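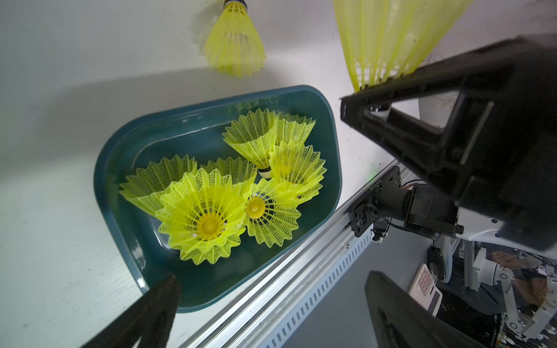 Fig. 4. Shuttlecocks and tray, wrist view.

4. Tidying trial: shuttlecocks and tray

Use this section once both arms have been levelled and the joints zeroed (section 3). The trial asks a plain question: can the arms do a small clearing-up job that a child would manage? At present the answer is sometimes, and slowly. Allow up to 6 minutes a run.

4.1 Wipe the tabletop and let it dry. Old marks that will not come off can be left.

4.2 Place the tray between the arms, within reach of both grippers. Leave the stationery at the back.

4.3 Load the program TIDY 179 from the Jostau menu and press Hold.
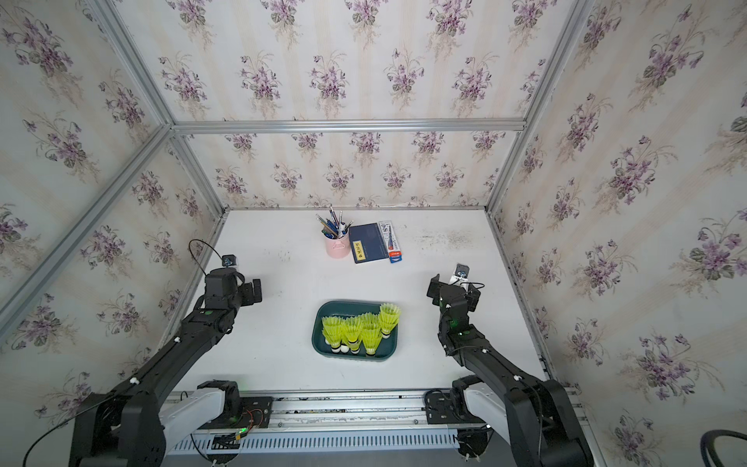
Ketilsson Household Trials Team, Clorkstead

4.4 Check both wrist cameras on the monitor. The rim of the tray should be sharp in each view. If it is blurred, repeat step 3.6.

4.5 Release Hold. Keep a hand near the stop button for the whole run.

CAUTION: Keep fingers, sleeves and lanyards out of the enclosure while the arms have power. They do not know you are there.

4.6 Watch the grip. Plastic skirts give when squeezed and catch on one another, and the arm may lift two at once. Let it carry on unless a cable pulls tight. 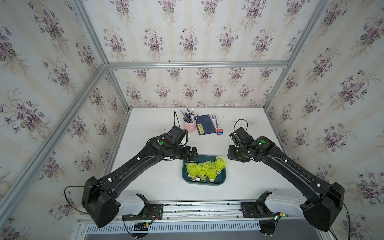 4.7 At the end of the run, press Hold again and write down the result before you touch anything. Score a shuttlecock as placed only if it is inside the rim and the gripper has let go.

NOTE: The April settings closed the jaws too hard. Jytte Lund's figures replace them. Do not mix the two sets.

NOTE: A good score here says little about washing-up or folding. Packing jobs on the shop floor at Idlow are closer, but parts there arrive the same way up. Please do not quote the results as proof of either.

4.8 Clean the jaws after every 4000 grips. Send faults to Þröstur Gunnlaugsson with the run log.

Section revised September 18, 2020

Related items
Section 3: Levelling and zeroing the arms
Section 5: Cups and cutlery
Wrist camera focus sheet
Idlow packing bench: first results
Spare jaws and pads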